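## 4. Setting up your Ferkura in the bedroom

Now for the fun part! Once the Ferkura dehumidifier is out of its box and has stood upright for 40 minutes, you can pick its spot and get it running. A bedroom is a great first room, and most people are done before their coffee gets cold.

1. Put the unit on a flat, firm part of the floor. If you have a woven mat or a thick rug, roll it back so all 5 feet sit on the bare floor.
2. Leave a hand's width of space behind the air intake, and more if there are curtains nearby.
3. Slide the water tank in until it clicks. (It's a loud click, you won't miss it!)
4. Plug the cord straight into a wall outlet.
5. Press **Power**. The light blinks green while the fan gets going, then stays on.

> **Caution:** Do not use an extension cord or a power strip. Keep the cord out from under mats and bedding.

### 4.1 Choosing a humidity level

The Ferkura starts out set to 50 percent, and that suits most bedrooms nicely. Turn the dial left for drier air, right for a little more moisture. Natural floor coverings like bamboo and straw do best with a steady setting, so try to pick one and leave it alone for a week or so.

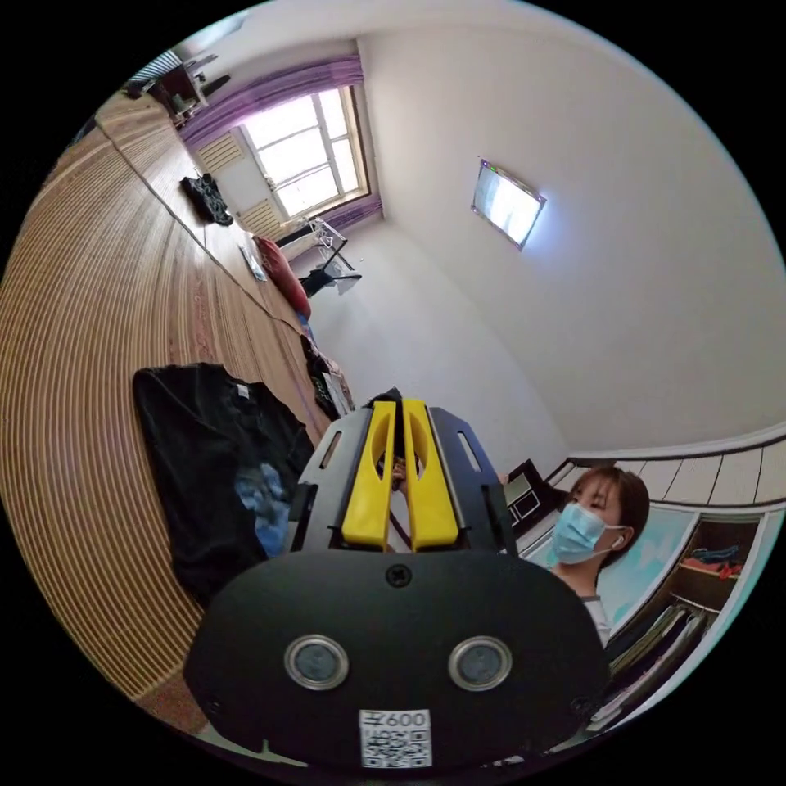
Close the windows and the door before the first run. The unit can handle a room of up to 374 square feet, but it works much faster when it isn't trying to dry out the hallway too!

**Note:** If the display shows 80 or higher when you first switch on, choose **Boost**. It's louder, but wow, does it move some air. Boost turns itself off after four hours and goes back to your dial setting.

### 4.2 Night mode

1. Hold **Moon** for three seconds.
2. Wait for the display to dim.
3. Press **Moon** once more to wake it up in the morning.

Night mode keeps the fan on low and turns off the beeps, including the one for a full tank. Empty the tank before bed.

If you bought the Wako drain hose, skip the tank and go on to section 5.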